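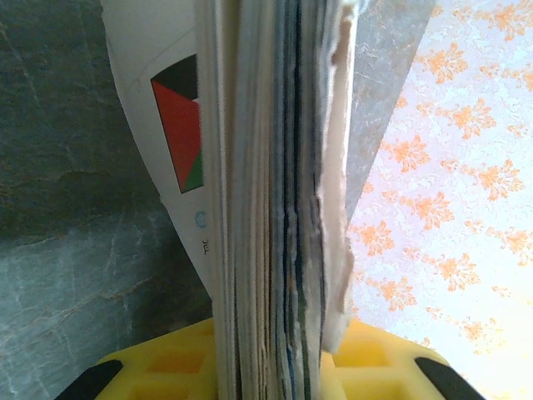

Can a robot learn to pack a school bag just by watching people do it?

Partly, and less well than the headlines make out. A robot can copy a job it has been shown lots of times, but when something small changes it may get stuck, and the people writing the headlines don't always mention that bit.

Search this site Go

This summer a team at a lab in Mivholm told everyone that their robot program, Kerora, had learned to handle bags and paper "like a person". I've read their report twice. Some of it is good. Some of it made me want to ask questions, and I think you should ask them too.

First, how it works. The method is called learning from demonstration. A person steers the robot's arms through a job while the computer records everything: where the arms went, when the grippers closed, what the cameras saw. Then they do it again. And again. The Mivholm team recorded 1,000 turns. The computer hunts through all of that for patterns, so that when it sees a bag it can guess what the person would have done next.

Guess is the right word. The program doesn't know what a bag is for. It has never been late for school.

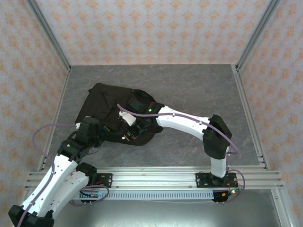

Soft things are horrible for robots. A tin of beans is the same shape whichever way you pick it up, so a robot can be told once where to grab it. Cloth changes shape as soon as you touch it. Look at the black cloth between the two arms, all bunched into a heap with a peak at one corner. Where is its edge? Which bit is the top? You could sort that out with your fingers in a few seconds. A computer has to work it out from pictures, and dark folds on dark fabric look very much alike.

Now the result. After training, the team gave Kerora 700 new tries with bags, and it managed 390 of them. That is a bit more than half. If you got your shoes on the right feet a bit more than half the time, would you say you dressed "like a person"?

Yaw Akpalu, who wrote the report, told me that is still far better than their last program. Fair enough. But better than before and good are two different things, and a report ought to say which one it means.

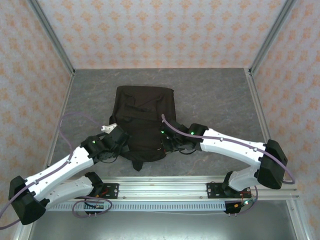 Two arms, one backpack: each gripper takes a side.

Here is my second question. How different were the new tries? The report says the team used 3 bags for the tests. It doesn't say whether those same bags were used in training. That matters a lot! Imagine a spelling test with exactly the words you practised. Full marks would show you had a good memory. It wouldn't show that you could spell a word you'd never met.

A fair test would use bags the program has never seen, in other colours and sizes, and perhaps on another table as well.

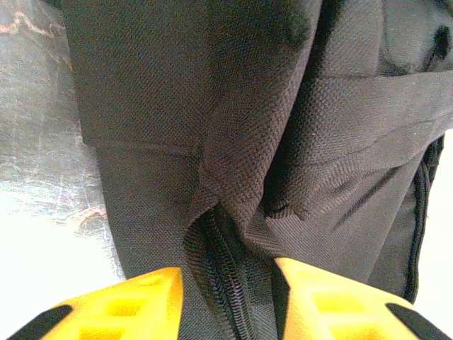

My third question is who decided what counted as a success. In the report, a try was a success if the bag ended up "in an acceptable position". Acceptable to whom? Anisa Sembiring, who checks robot studies at Osei College, says the judging should be done by someone who doesn't know which program they are watching. Otherwise it is very easy to be kind to your own robot. I asked the Mivholm team if they had done this and they said they would next time.

So do I think the work is rubbish? No. Getting a machine to cope with floppy stuff at all is hard, and they printed their failures along with their successes, which plenty of people don't.

Try it yourself: ask a friend to shut their eyes and hold a jumper by the shoulders. Tell them how to fold it using only words. Count how many instructions you need, then swap the jumper for a different one and see if the same instructions still work. Write down what you'll count as "folded" before you start.

Contact us | Copyright Drernurholm Young Science Pages | Back to top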